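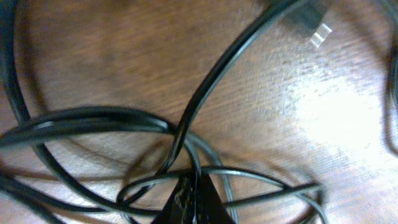 Black cables on the table top

Dilloseo Forums > Hardware > Docks and Hubs

Thread: One dock for two laptops, is the Drornance worth it?

ouazzani_n
28/03/2023
I've got a work laptop and a personal one, and both need to use the same pair of monitors, keyboard, mouse and wired network. At the moment I unplug everything and move it across twice a day, and I'm sick of it.

The Drornance dock keeps coming up in searches. It has 6 USB ports, two display outputs and claims 100 watts of charging. Does anyone own one? I mainly want to know if both monitors come back properly after sleep. Work laptop is Windows, mine is a Mac. Monitors are both 1440p.

Nabila

kettlebyte
I have one. It's fine on Windows. Both screens wake up every time and it charges my laptop under load. The fan is audible in a quiet room but you stop hearing it.

On the Mac check which chip you have first. If it's a base M1 or M2 you only get one external display over USB-C, whatever the dock says on the box.

ouazzani_n
It's a base M1 Air. So the second monitor just won't work?

kettlebyte
It will mirror the first one. You can get round it with a DisplayLink dock, which needs a driver installed. The Drornance doesn't do DisplayLink.

irfan_osman
I'd avoid DisplayLink if you can. I used it for 2 years and every big macOS update broke something. It also uses the processor to draw the screen, so video looks rough if the machine is busy. Some streaming sites show a black window as well, because of the copy protection.

Buy a KVM switch and accept one screen on the Mac.

tallis44
Disagree with that. DisplayLink was poor a few years ago but the current driver is all right. I run two monitors off an M1 Air for spreadsheets and email all day and it's no bother. I wouldn't edit video on it, but who is doing that on an Air with a dock?

irfan_osman
Plenty of people edit video on an Air. And she hasn't said what she uses it for.

ouazzani_n
Mostly writing and browsing, a bit of photo editing. The work one is all spreadsheets and calls. Work won't let me install drivers without a ticket, so would DisplayLink be a problem on that side too?

tallis44
Windows normally picks the driver up through Windows Update, so you may not need to do anything. If your IT lot have blocked that, then yes, you'd need the ticket. Ask them before you spend money.

greybeck
Has anyone mentioned the cable? The one in the box with the Drornance is far too short. Mine wouldn't reach from the back of the desk to the laptop stand. I bought a longer one and the monitors started dropping out, and it was the cable that was at fault. If you need a longer one it has to be rated for the full data speed as well as for charging. A lot of them only charge.

kettlebyte
Agree about the cable. Mine sits right behind the laptop so I forgot about it.

sam_in_ondon
Another option is the Sepúlveda hub, which is a plain switch with one button. Two computers in, one set of keyboard and mouse out. No display ports at all. Then you plug each laptop into the monitors' spare inputs and change the input on the monitor itself. Cheaper and no drivers.

irfan_osman
That's what I do now, different brand of switch. It's more wires but each one does a simple job. If something stops working I know which one to look at.

greybeck
Changing inputs on two monitors with those tiny buttons round the back twice a day would drive me up the wall.

sam_in_ondon
Mine switch over by themselves when the other computer goes to sleep. Depends on the monitor. Look for auto input or auto source in the menu.

ouazzani_n
Just looked and both of mine have auto source, it was turned off. I've switched it on and will try it for a few days with the wires I already have before buying anything. One of them has two HDMI sockets and a DisplayPort, the other only has one of each, so I think that covers it.

Will still need something for the keyboard and mouse.

tallis44
Check whether your keyboard does Bluetooth pairing with more than one device. Lots of them do, and there's a key to swap.

ouazzani_n
Keyboard does, mouse doesn't. I'll look at the Sepúlveda. Does it remember which computer it was on after a power cut?

sam_in_ondon
No, it goes back to number one.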